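About Grarley

Hi, I'm Syahrul Liew, and I started Grarley with two arms, one table and a pile of old office desktops (my spare room has never recovered!). We gather the examples that robots learn from. If you want a machine to handle small, fussy jobs, somebody has to show it how, over and over, and that's us.

What we do all day

Mostly we take computers apart and put them back together. One of us steers the arms by hand, we record the whole try, and then we tag it: good, clumsy or dropped. We keep the clumsy ones too, and customers ask for those more than you'd think. Memory modules are my favorite job. They're thin, they only go in one way around, and you have to line them up with the slot before you push.
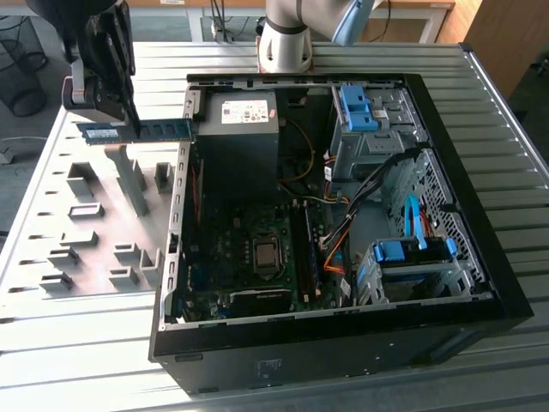
Our projects

Kalura is our memory and drive set, and it's the one most people write to us about. It has 1095 recorded tries so far, every one of them watched start to finish by a person. Prondico is younger, with 400 tries, all of them cable work, and wow, cables are hard. They never lie the same way two times running, so we move the case between tries and swap who's driving.

Who we are

There are 3 of us, plus whoever we can talk into a shift. You don't need a robotics degree to drive an arm. Patience helps, and so does a good chair. We're taking on new operators in September, so drop us a line if that sounds like fun!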